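Jondside Makers Forum > Trips and Open Days
Thread: Figueiredo open day, who went?

gearwhistle
Just back from the Figueiredo robotics open day and I'm still buzzing! They let us stand right by the yellow line while the arms were working, and the engineers took every question we had. If you've only seen this stuff in videos, go.

plumbbob226
Went in December. Fun, but slow. I watched one arm take 2 tries at everything and left early for lunch.

gearwhistle
See, the slow part is what I loved. You can follow each move and guess what it's going to do next.

oddsocket
With plumbbob on this one. For a 100 mile drive I want some speed. The Grarkgate demo had way more going on.

tinlid
Grarkgate keeps you behind glass, though! I'd take slow and close up any day. gearwhistle, did you get any pictures?

gearwhistle
Two, both from the arms' own cameras. The big round metal discs are in the first one, the shiny table with the drinks and the handheld controller in the second.
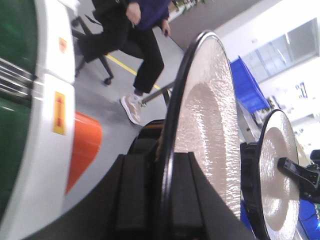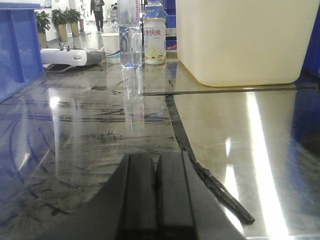 Skulemville, Feb 28, 2024

tinlid
OK, those discs look like gongs and now I need to go. Do you have to book?

gearwhistle
Yes, there's a form on their site. Wear comfy shoes, you'll be standing a lot.

plumbbob226
Fine, I'll give it another shot. After lunch this time.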